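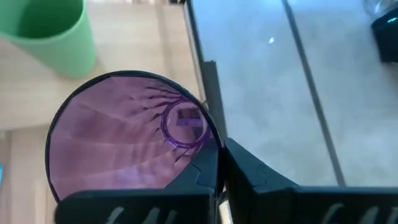

Green cup and the purple pleated thing, long table, September

Wircombe notebook, kitchenware shelf, continued

Started after lunch, meaning to do the whole shelf in one go, and of course I got stuck on the purple thing. I'll get to that. Cups first.

The light green plastic cup is now written into the sheet as "cup, light green, plastic" and that's all it's going to say. The old line called it "mint tumbler (small?)" and there was another line further down for "green beaker, kitchen," and I'm convinced they were the same cup entered on two different days by two different people with two different ideas about what a tumbler is. I merged them. If somebody has a second green one in a drawer, put it back on the shelf and yell at me and I'll split the line again.

General rule I'm trying to stick to: color first guess, then material, then stop. No "cute," no "old," no "the good one." (We have three lines that say "the good one." One of them is a sponge!)

OK, the purple thing. Round, large, thin black rim, pinkish-purple and sort of see-through on the inside, with all those folds running in from the rim to a smaller, darker ring. I had it lying with the inside facing up next to the cup for ages while I went back and forth on what to call it. The sheet has it as "funnel, folding." The label on the shelf says "collapsible cup." The bag it came over from Nguyen-Tran in had "strainer insert" on it in marker, although that bag has been reused so many times I wouldn't trust it to tell me what day it is.

Arguments for funnel: it's a cone, basically, and everything runs down toward the ring. Arguments for cup: the pleats look exactly like something meant to squash flat and get stuffed in a backpack. I kept peering into the ring and there's a small dark patch in there with lighter bits, and from where I was sitting I couldn't decide if I was looking through it or at a reflection. The overhead lights on that table are terrible for anything shiny. Even the tabletop picks them up, and that's just pale wood.

Yes, I know, pour some water in it. The sink in the back is out again and I didn't want to carry a full jug past the Kornano shelves, so the pour test is parked for the next session. Plan for it, so I don't have to think it through twice:

- set it over the wide glass bowl, NOT over the green cup, I don't know how well it would sit on something that size
- 100 ml, measured, cold
- wait a minute, see what's in the bowl
- towel under everything

If it all ends up in the bowl it's a funnel and I'll fix the shelf label. If it all stays put it's a cup and I'll fix the sheet. If it does something in between then we have a bad funnel or a leaky cup and I'm putting it in the swap box.

For now it's in the sheet as "purple, round, pleated, black rim (funnel or cup, TBD)." Please don't tidy that up for me. Last time I left a TBD somebody turned it into "misc" and I spent half a morning finding it.

Shelf totals as they stand: the sheet was at 109 lines when I opened it. Took out the duplicate green cup. Haven't taken out anything else yet, but I've marked 6 more lines I think are doubles, with a little d in the last column. Mostly lids. I hate the lids. Lids should be stored with whatever they belong to and I'm going to keep writing that in this notebook until it happens.

Other stuff while I'm here:

The Nuvden bins fit the lower shelf if you turn them the short way. They stick out otherwise and you catch your hip on them. I turned all of them, so if your hand goes to the usual place and finds the wrong end, that was me, sorry. The labels now face the wall on a couple of them and need redoing. Masking tape is in the top drawer, the marker with it is nearly dead.

Nesting the cups: I tried stacking by size and it works okay until you get to anything with a handle. Ended up with handles on the right, plain ones on the left, and the foldy and squashy items in their own bin so they don't get crushed under mugs. I don't love that the squashy bin is on the bottom shelf, since those are the ones I keep needing. Might trade it with baking pans, which I can't remember anyone asking for since spring.

Also, a small thing about the long table. I like laying things out on it before they go in the sheet, because you see them next to each other and catch the doubles right away (that's how I got the green cup). But it fills up so fast, and then you start shoving things to the far edge to make room and forget which side was done. Next time: done goes left, not done goes right, and a strip of tape down the middle. I said this last time too, it's on the page with the coffee ring.

Question for whoever reads this at Nguyen-Tran: did the purple one come with anything? A lid, a handle, a card, a box with words on it? The word on the box would save me a jug of water. I looked in the bag and through the packing paper and found a rubber band.

Left to do
- pour test (above)
- lids, ugh
- relabel turned bins
- new marker
- ask about the sink
- measure the green cup to the rim and put the number in the sheet, the volume column is blank for nearly all the cups

Stopped a bit after 4, the bottom shelf isn't started.

2 comments · 0 shares

Wircombe workshop notes · Contact · Back to top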